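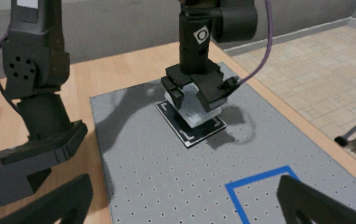 Cube held over the black marker pad, second arm at left. Trostgate bench model, Amov simulator.

Damero shared-bench trials: the missed stop
Posted February 2021

The Damero project puts more than one arm on the same perforated plate. Before anything runs on the real bench at Trostgate, the whole task goes through the Amov simulator first. This page covers the block of 100 simulated runs that we had to halt, and what we changed before starting again.

The task in the first half of each run is simple. One arm takes a cube to the marker pad and lowers it inside the white corner marks, while its neighbor waits with its gripper open. The blue tape square on the plate is the keep-clear area for the waiting arm. It may reach over the tape only after the other gripper has let go and backed off.

In 3 of the 100 runs the waiting arm started early. The arm holding the cube had raised a protective stop over a force reading, and it did stop. The neighbor never got the message. It treated the silence as "finished" and began its approach with the cube still in the other gripper. In two of those runs the arms touched. The third was ended from the keyboard.

In a simulator that costs a restart. On the real bench it would have meant two arms pushing against each other with someone possibly reaching in to free the part, so we logged it as a safety fault and froze the software that was due to go onto the real controllers.

The cause was in the handoff code that Thygesen wrote for us. Each arm sent a "busy" signal while it moved and dropped it when it was done. A protective stop also dropped it. From the outside the two cases looked the same. The logs had the difference in them all along, but the waiting arm was not reading that part.
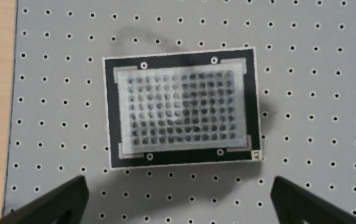 Multi-well plate in its black holder, with the open gripper fingers coming in from below.

The plate task uses the same handoff code, so it was frozen too. It had shown no early starts, but we went back through its logs and found a smaller problem. After a stop and restart, the controller kept the old grasp height. With a cube that is hard to notice. With a well plate, a grasp set too high catches the rim and tilts the plate in the holder, and on the real bench there would be liquid in it.

What we changed:

Busy, done and stopped are now separate signals. No signal counts as stopped.
A stop on either arm stops both – no exceptions for an arm that is parked.
After any stop, the grasp height is measured again before the fingers close.
Restart needs a person to confirm it. The timer that used to do this has been removed.

We also added a forced-stop test, where a stop is raised at a random point in the handoff. The old code fails it often, and we should have had the test from the start. The earlier trials only checked runs where every move went to plan, plus whatever stops happened by chance.

The cube task goes back into Amov first, then the plate. The real bench stays locked out until both have passed with the forced stops turned on. If that goes well, powered trials at Trostgate can begin in April – at reduced speed, and with plates holding water only.

Log files for the three runs are in the Damero project folder under "handoff".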